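Kevstead警务中心开放日参访报告

一、参访缘起

应Kevstead警务中心邀请，本会法治新闻研修班于十月赴该中心参加年度开放日活动，并在公众场次结束后进行了专题座谈。研修班学员主要来自各地方报社、广播机构的政法条线，另有两名高校教师随行。参访内容包括报警受理大厅、物证保管区、询问室及新闻联络处，历时一整天。现将有关情况整理如下，供未能随团的会员参阅。
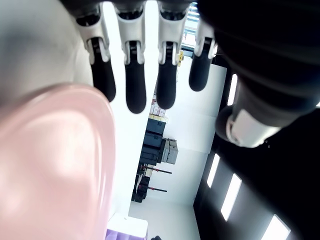
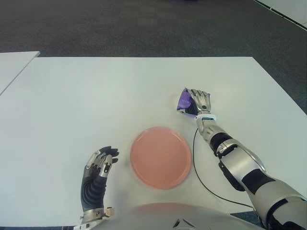 二、中心概况

Kevstead警务中心位于Geagea路北段，由原来分散在城区的几处办公点合并而成，承担Kevstead及邻近Flirkell地区的报警受理、刑事侦查和物证保管职能。中心现有在编及辅助人员795人，其中侦查部门人数最多，报警受理部门次之。据接待人员介绍，合并之前，一件跨辖区的案件往往需要在三处地点之间移送材料，文书往返耗时较长；合并之后，受理、侦查、物证三个环节同处一址，移交手续大为简化。

开放日的公众场次安排在上午。参访者在正门登记后领取当日通行证，由引导员分组带入。通行证按颜色区分可进入的区域，研修班学员所持的一种可以进入物证保管区的外间，但不得进入库房。登记处备有一页纸的须知，内容为不得拍摄工作屏幕和人员面部，不得记录在办案件的名称，手机须调至静音。学员普遍反映须知简明，字号也大，值得各单位在接待来访时借鉴。

三、报警受理大厅

大厅实行昼夜轮班。受理员接听来电后，首先确认地点，其次确认是否有人正处于危险之中，再询问其他情况。引导员特别说明，来电人在紧张时常常先讲事情的原委，受理员需要在不打断对方的前提下尽快取得地址，这是新进人员培训中花费时间最多的一项。

大厅与消防、急救两个系统之间设有专线。遇有人员伤亡的警情，三方可以同时听到来电，各自派出力量，警方不再另行转述。学员就此提问：媒体在突发事件报道中常写“某时某分接报”，该时间应以何者为准？带班负责人答复，对外公布的时间一律以来电接通的时刻为准，派警时刻和到场时刻另有记录，一般不主动公布，但在新闻联络处核实后可以提供。过去曾有报道将到场时刻误作接报时刻，引起公众对出警速度的误解，中心此后在通报中统一了用语。

我们旁听了一段经过脱敏处理的培训录音。录音中的来电人报告邻居家传出呼救声，但说不清门牌号码，只记得楼下有一家修鞋铺。受理员依靠这一线索在地图上确定了位置。录音播放完毕后，引导员没有多作评论，请学员自行讨论哪些信息在见报时应当隐去。多数学员认为修鞋铺这一细节足以使当地居民认出事发住户，不宜写入稿件；也有学员认为，若警方通报中已经写明街道名称，则再作隐去意义不大。双方未能达成一致，此问题后来在座谈中再次提出。

四、物证保管区

物证保管区由Boglárka Rácz女士负责讲解。她在该中心从事物证管理工作多年，讲解时不用讲稿，对各类流程的由来十分熟悉。

物证入库前须经过登记、封装、复核三道手续。登记由送交人与接收人当面完成，双方在同一张单据上签字；封装袋的封口处须写明封装时刻，封条一经撕开即不能复原；复核由未参与登记的第三人进行。Rácz女士指出，法庭上对物证提出的异议，多数并不涉及物证本身，而涉及某一时段内由谁保管、单据上为何缺少签名。为此，中心要求每一次取出和归还都要有记录，包括为清点库房而进行的短暂移动。

自前年起，中心启用名为Wikano的案件管理系统，物证单据与案件卷宗在系统内相互关联。侦查人员查阅卷宗时，可以看到每件物证的当前状态，如在库、送检、出庭或已返还。系统上线初期曾出现纸质单据与电子记录并行、两者内容不符的情况，中心用了较长时间逐件核对，核对中发现需要更正的记录168条，多为日期填写错误和经手人姓名缩写不统一。Rácz女士对此并不讳言，并将更正情况列入了当日发给参访者的材料。她认为，一个保管部门如果多年没有任何更正记录，反而应当引起注意。

学员询问返还物品的办理情况。据介绍，案件终结后，依法可以返还的物品须通知所有人领取。实际工作中，地址变更、所有人去世、所有人不愿再见到该物品等情形都很常见。对于涉及死亡案件的遗物，中心规定由专人电话联系家属，事先说明物品的种类和现状，由家属决定领取的时间和方式，不以信函形式直接发出领取通知。这一规定源自数年前的一次投诉：一位家属在毫无准备的情况下收到列有遗物清单的信件，情绪受到很大冲击。中心在调查后承认处理不当，并据此修改了程序。

保管区外间的墙上张贴着各类封装用品的使用说明，供送交人员对照。Rácz女士演示了潮湿衣物的处理方法：此类物证须先在专用柜内阴干，再装入纸质封袋，不可使用塑料袋，以免霉变影响检验。对于锐器，则使用硬质管状容器，外侧加贴警示标签。演示所用均为教学用品，与真实案件无关。

五、询问室

中心设有两类询问室，一类用于询问犯罪嫌疑人，另一类用于询问被害人和证人，两者不在同一楼层，出入口也各自独立，以避免双方在走廊相遇。开放日仅开放后一类。

证人询问室的布置较为家常，座椅高度一致，询问人员与被询问人呈斜角就座。录音录像设备在询问开始前须向被询问人说明位置和用途。对未成年人和其他需要特别照顾的证人，询问由受过专门训练的人员进行，事先拟定提纲，提问以开放式为主，原则上只进行一次，录像可在后续程序中使用，以减少重复陈述给当事人造成的负担。

讲解人员提到，询问时长应视证人的状态而定，中途休息的时刻也要记录在案。曾有一次询问因证人要求休息而中断多次，辩护方后来对陈述的连贯性提出质疑，由于每次中断均有完整记录，法庭最终采纳了该陈述。

有学员提出，记者在案发后接触证人，是否会影响其后的询问。讲解人员的答复较为谨慎：警方无权禁止证人与媒体交谈，但确有证人在接受采访后，把从记者提问中听到的内容误当作自己的记忆。因此，中心希望媒体在采访尚未作过正式陈述的证人时，避免向其转述他人的说法。这一意见在学员中引起较多共鸣，有几位学员表示将带回编辑部讨论。

六、新闻联络处座谈

下午的座谈由新闻联络处Siham Nasrallah女士主持，时间为两小时，主题是警情通报的撰写与媒体核实。

Nasrallah女士首先介绍了通报的基本结构：事件发生的地点与接报时间，警方采取的措施，人员伤亡情况，是否有人被拘留及其年龄、性别，向公众征集线索的联系方式。她说明，在正式指控之前，通报不公布被拘留者的姓名；死者姓名须在完成身份辨认并通知近亲属之后方可公布，且应征求亲属意见。如亲属希望发表声明，联络处可以代为转发，但不代为撰写，也不作文字修改。

过去一年，联络处共发布警情通报137份，收到媒体提出的更正或补充请求近三十次。其中相当一部分与地名有关，例如某条街道究竟属于Kevstead还是Flirkell。由于两地居民对地界较为敏感，联络处现在要求通报同时写明街道和所属街区，发布前由当地警员核对。

座谈中讨论较为集中的有以下几个问题。

关于措辞。“拘留”“逮捕”“指控”在法律上含义不同，报道中混用的情况仍时有发生。Nasrallah女士请各媒体在标题中尤其注意，正文写明“涉嫌”而标题径称“凶手”的做法，既可能损害当事人权利，也可能影响日后的审理。研修班随行教师补充说，有些稿件在转载过程中经过多次改写，最初的限定词逐步脱落，转载单位也应承担核对的责任。

关于现场细节。上午在受理大厅未能达成一致的问题再次提出。Nasrallah女士的意见是，判断标准在于该细节是否会使住户或证人被认出，而此人又没有同意被认出。警方通报写明街道，是出于征集线索的需要；媒体若在此基础上再加入店铺、楼层、门的颜色等内容，则指向的范围会明显缩小。她同时承认，警方通报本身也有过写得过细的时候，联络处内部对此有复核，但不能保证没有疏漏。

关于更新与撤回。线上报道发布后，案情常有变化，如嫌疑人获释而未受指控。部分媒体只在首次报道时着墨较多，后续进展则不再跟进，致使获释者的姓名或身份特征长期留存在网络上。联络处现已在案件状态变化时主动通知曾经报道的媒体，但通知之后是否更新，仍由媒体自行决定。学员中有人介绍了本单位的做法，即对此类稿件设置回访提醒，由值班编辑到期核查。Nasrallah女士表示愿意了解具体操作，会后双方交换了联系方式。

关于涉及儿童的案件。对于此类案件，联络处在发布前须征得侦查负责人同意，并与儿童保护部门会商。通报的篇幅一般较短，留给媒体追问的空间也较小。有学员反映，信息过少容易助长社交平台上的猜测。Nasrallah女士理解这一看法，但认为在家庭成员尚未得到妥善安置之前，宁可承受猜测的压力。对于网上流传的明显失实内容，联络处会以简短声明予以澄清，不重复失实内容本身。

七、几点观察

第一，该中心对自身过失的态度较为坦率。无论是物证记录的更正，还是遗物通知一事，接待人员均未回避，并能说明其后修改了哪些程序。对于以政法新闻为业的学员而言，这些内容比一般的成绩介绍更有参考价值。

第二，各部门之间用语一致。受理大厅、侦查部门与新闻联络处对“接报时间”的理解完全相同，对外通报时不致出现矛盾。反观我会部分会员单位，采访、编辑、校对各环节对同一术语的用法尚不统一，建议各单位结合实际编制简明的政法报道用语表，由总编室统一发布。

第三，开放日的组织有可改进之处。公众场次人数较多，受理大厅参观通道狭窄，后排参访者听不清讲解；物证保管区的演示深受欢迎，但每组停留时间偏短，有几位学员的提问未及答复。中心在意见表中对此作了征询，我会已代为转达。另外，Geagea路北段停车不便，今后前往的会员宜乘公共交通，在警务中心南侧的车站下车后步行即可到达。

八、后续安排

研修班学员须于返回后提交一篇不超过三千字的学习小结，题目自拟，可围绕通报核实、证人保护或物证报道中的任一方面展开。小结中引用座谈内容的，应注明发言人职务，未经联络处同意不得直接引用座谈原话。优秀小结将刊于会刊冬季号。

Nasrallah女士已原则同意于明年春季来我会作一次专题讲授，具体时间待双方商定后另行通知。Rácz女士提供的封装用品使用说明及物证流程简图，可向秘书处索取复印件，仅供会员内部学习，不得转载。

研修班办公室整理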